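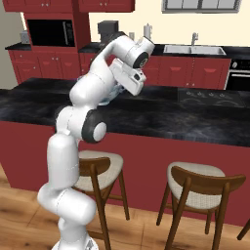 A simulated arm at work over the island in one of the Sonalstead practice kitchens.

Kitchen robots go to school in a house that was never built

SONALSTEAD – The kitchen has red cabinets, a black marble island and a pair of cream-seated bar stools that have never been sat on. It has no gas bill. It exists on a server in the back office of Bremano, a small automation firm on the second floor of the old Quispe building, where people are paid by the hour to teach a robot arm how to handle other people's glassware.

The teaching is done by remote control. An operator sits at a desk with a grip controller in one hand and a screen in front of them, and the arm on the screen goes where the hand goes. Squeeze, and the gripper closes. Let go, and it opens, sometimes over the counter and sometimes, on a bad morning, over the floor. Each attempt is recorded from start to finish and the good ones are kept. A learning program then studies the keepers and tries to work out what the human was up to.

Bremano says it has kept 3,225 of these recordings since the project started in December. The firm would not say how many it threw out, though an operator on the early shift described the number as "healthy."

The project is called Sullonlow, a name that the company says means nothing in any language it has checked. Its aim is modest by the standards of the business. Sullonlow will not cook dinner. It is meant to clear and reset a counter in the shared kitchens of apartment buildings and assisted living homes: glasses to the sink side, mugs back by the coffee maker, nothing left on the cooktop. Anyone who has shared a kitchen with roommates will see the market.

There are 382 kitchens in the current collection, all of them simulated and most of them nicer than the ones the staff go home to. Cabinet colors change from one to the next, along with the counters, the appliances and the spot where the arm stands. The reasoning is that a machine that has only ever seen one kitchen will be very good in that kitchen and lost in the one next door. Operators have their favorites. The red one is popular. A galley kitchen with a low hanging lamp is known on the shift sheet only as "that one," and new hires are given it in their second week.

A shift at the controls runs four hours, with a break in the middle that the company calls mandatory and the operators call lunch. The work sounds like a video game for the first 20 minutes. After that, according to people who do it, it sounds more like moving a glass eight inches to the left.

Clear glassware is the hard part. A mug is a mug from across the room. A drinking glass on dark stone is mostly a rumor, and in simulation it has the added charm of weighing whatever someone typed into a box. Operators learn to come down from above, slowly, and stop a little higher than feels natural. If they rush, the program learns to rush. If they hesitate before every grasp, it learns that too, and one early version of Sullonlow would pause over each object for several seconds with what looked like deep regret. It had been copying an operator who liked to sip coffee between moves.

That version has been retired. The company now asks its people to drink coffee before the recording starts.

The second method is older and takes more out of the shoulders. In a side room, Bremano keeps a physical arm bolted to a workbench, and there the teaching is done by hand. The operator takes hold of the arm and walks it through the job, rather like showing a child how to hold a bat, while the joints record every angle along the way. It gives the program a feel for real weight and real friction, which the simulated kitchens can only guess at. It also breaks things. The bench stock is bought secondhand, by the box, from thrift stores up and down Sonalstead's main street, and at least one store has started setting aside the ugly goblets.

Hand teaching makes up a small share of the total. Simulation is cheaper, it resets with a keystroke, and the sweeping up is minimal.

How much of it carries over is the question everyone in the field gets asked and few enjoy. Bremano has run one trial outside its own walls, in the ground-floor kitchen of an apartment building near the river. The company says the arm managed plastic tumblers and mugs well, managed glasses "with supervision," and did not manage a colander, which it had never been shown and which it held up to the light for some time before a technician stepped in. Residents were asked to fill out a comment card. Several asked whether it did windows. One asked that it be told about the dishwasher, and underlined dishwasher.

The dishwasher is planned. So are drawers, lids and the kind of cabinet door that swings back at you. Each will need its own pile of demonstrations, and the firm has begun hiring for an evening shift to make them. No technical background is required, according to the posting taped up in the lobby of the Quispe building. Applicants should have steady hands and patience, and be "comfortable repeating a task." The interview includes a tryout at the controls. Candidates are asked to pick up a glass, put it down somewhere else, and then do it again until they are told to stop.

Pay is above what the town's restaurants offer for washing dishes, a fact that has been noticed by the town's restaurants. The manager of one diner said two of her former staff now spend their days putting away pretend dishes for more than she paid them to put away real ones. She has asked to be told when the robot is ready, and what it wants per hour.

Bremano has no date for that. The next round of trials is expected in the spring, in a building with two shared kitchens on different floors, so that the arm can be taught upstairs and tested downstairs. The company is looking for residents willing to leave things out on the counter overnight. It does not expect a shortage.

Openings on the evening shift begin at 5 p.m. Those interested can apply at the Bremano office, second floor, and should use the stairs, as the elevator is being repaired by hand.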